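Namudano Gallery – Basket and Cup Recordings

Pictures from our work gathering examples for the Namudano learning system. The task set has 200 examples per object, all done by hand with the hand-held grippers. Dwight Lemieux plans the sessions and checks each recording before it goes in. This page was last updated on 7 June 2021.
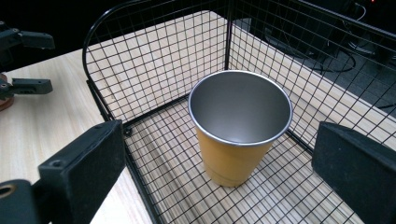 Yellow metal cup in the wire basket, fingers open on either side.

The cup is one of the harder objects in the set. Its sides taper, so the height of the grip matters, and the bare steel rim and inside can throw reflections back at the camera. We keep recordings with glare unless the rim is lost completely.

Mesh baskets were added in April. Before that every example used a plain tray, and the system did poorly with anything that had walls – it tended to come in too low. The basket set now stands at 354 recordings, with 2000 planned across all containers.

More pictures will be added when the Jotumia set is finished.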